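Plirnholm Yard: Can a Former Bakery Become Flats Without Upsetting Everyone?

Project report, Property Development module
Lachlan Mudgway and Ngozi Adeleke

1. The brief

We were given a disused bakery, a make-believe budget and 4 weeks. The task was to plan its conversion into homes and small workspaces, show where the money would come from, and defend the result to a panel who had plainly heard it all before.

The building stands on Flinen Road and has been shut long enough for a tree to take up residence in the gutter. The floor area is generous. The ceiling heights are odd, and the rear yard can only be reached through an arch that was built for carts.

2. What we proposed

Our first scheme had too many flats in it. Ngozi drew the bin lorry's route through the arch and found that it would need to be a much thinner lorry. We moved the bins to the street side, lost two flats and gained a bike store that we then described in glowing terms.

The ground floor became workspaces. We posted 200 survey forms to nearby addresses asking what people wanted there, and the most common answer was parking. The second was a bakery. 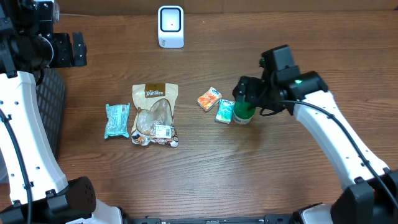
Rents were the next problem. Lachlan's early spreadsheet had every unit let from the first morning, to tenants who never left and never complained about the heating. Our tutor, Mr Chukwu, wrote "lucky you" beside it. The revised version allows for empty months and a letting agent's fee, and it is a far gloomier read.

3. Money

We compared two ways of paying for the work: a single bank loan, or a smaller loan with a partner firm (we called ours Bondix) taking a share of the finished scheme. The loan looked cheaper until we added a delay over the summer. After that the partner looked like a bargain, though Bondix would of course want a say in everything, down to the door handles.

4. What we would change

We should have asked about drains in June – we asked in the last week. We would also talk to the neighbours before drawing anything, and leave the roof terrace out entirely. It was Lachlan's idea and it faced north.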